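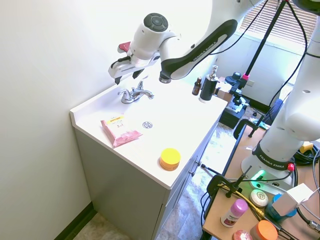
Bathroom counter chores, pre-run inspection and comments. The question for October is still whether a machine can be left to tidy and wipe a sink counter while the person who lives there does something else. Two Franka arms are on the job, one over the vanity and one on the table next to it. The vanity keeps its usual clutter: face wipes, pump soap, a small dropper bottle. Checked by Saron Araya, comments by Hagos Abdella.

1. Clamps on table edge: tight. OK.
2. Cables clear of arm travel: OK. Look again after each change of task.
3. Stop button within reach of the operator: OK. Ebise had it Friday.
4. Backsplash and rim: no chips, no sharp spots. OK.
Comment: white glossy rim against an off-white wall is hard for the wrist camera. Keep the slow speed here until Titeo sends the new settings. 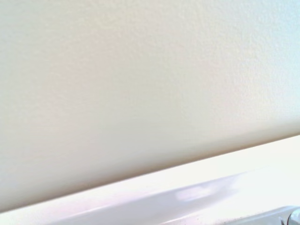
5. Wiping force limit: set to 16 newtons. OK.
6. Bottles upright, caps on: OK.
Comment: the tall pump bottle tips if bumped near the top. Leave it in. People own them.
7. Cloth placed at back of counter, by the faucet: OK.
Comment: cloth pickup succeeded 19 times out of 27. Folding it afterward, 5. A person does both without looking.

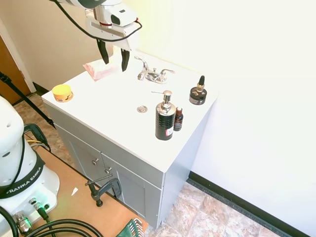
8. Floor dry and walkway open: OK.
9. Operator stays in the room: REQUIRED.

Result: pass for supervised wiping. Not passed for unattended use. Recheck when the cloth numbers change.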